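Cletix help and community
Games and bonuses > Slots

Free spins winnings stuck in bonus balance, can't withdraw

Asked 29 May 2020
Status: answered
3 replies

I've had an account at Cletix since April and mostly play slots at low stakes. Last week I got 60 free spins on Caputo as part of a reload offer. I used all of them and the winnings went into my balance as normal. When I went to withdraw, the cashier page only let me take out what was left of my own deposit. The rest is shown on a separate line called bonus balance and the withdraw button is greyed out.

I have played a fair bit since then, mainly on Rumlow, and the progress bar has hardly moved. I assumed any slot would do. I've read the offer page twice and I can't find where it says how long I've got or which games count. My account is verified, I did that when I joined, so it isn't a documents problem.

Three things I would like to know:
Is the money mine yet or not?
Why does Rumlow not move the bar?
If I withdraw my deposit now, do I lose the bonus part?

I did try live chat but was in the queue for ages and then it closed on me.

Reply 1

You have to wager it first. Same with every casino. Read the terms.

Reply 2 (marked as best answer)

The winnings from free spins are treated as bonus money until you've met the wagering requirement, so at the moment it is in your account but you can't take it out. Go to My Account, then Offers, then Active, and tap the small arrow next to the offer name. It opens a panel with the total you need to stake, how much you have staked so far and the expiry date. It's easy to miss on a phone as the arrow is pale grey. On the offer page itself the same details are under Significant Terms, right at the bottom after the list of countries.

On Rumlow, it has a reduced weighting. Most of the slots count in full, but a handful with a high return to player or a bonus buy feature count for less. Rumlow counts at 5 per cent on this offer. So if you stake £80 on it, the bar goes up by £4. Caputo counts in full and so does Arley. The weighting list is a separate page linked from the bonus terms, and it gets changed from time to time, so look at it before you start and don't go by what it was on your last offer.

The other thing that catches people is the order the money is used in. Cletix takes your stakes from the real balance first and only starts on the bonus balance when the real one is at zero. On this type of offer real money stakes do count towards wagering, but on the deposit match ones they don't. The panel tells you which you've got.

If you withdraw your deposit before finishing, the bonus balance is removed. You should get a warning box asking you to confirm before that happens. Whether it's worth carrying on depends on how much is in there. I had a small amount left on one of these, worked out I would need to stake another £500 to release it, and cancelled the offer instead. You can cancel from the same panel. Your own deposit isn't affected by that. 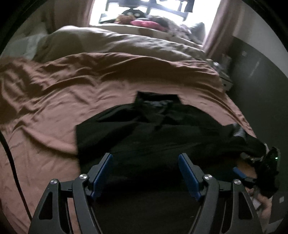

Also check the maximum stake while a bonus is active. If you go over it on even one spin they can void the winnings, and the game won't stop you from doing it. That includes gamble features on some slots, where doubling up can be counted as a stake. I leave gamble switched off until the wagering is done.

For live chat, try the email form. It's slower to come back but you have it in writing, and they will send you a full wagering history if you ask for one.

Reply 3

I had the same thing on Arley. My bar didn't move for a whole evening and then jumped when I logged out and back in, so try that first. Not sure about the 5 per cent, I thought Rumlow didn't count at all, but that might have been a different offer.

Also there was a cap on what I could win from the free spins. Anything over the cap disappeared once the wagering was finished. Worth looking for in the terms before you put any more of your own money in.

Comment from the person who asked

Thanks. Found the arrow. I've still got most of it to go and the offer runs out tomorrow, so I have cancelled it and withdrawn the deposit. The warning box did come up. The withdrawal is showing as pending.

Was this page helpful? Yes / No
Related: How game weighting works
Related: Cancelling an active offer
Related: Setting a deposit limit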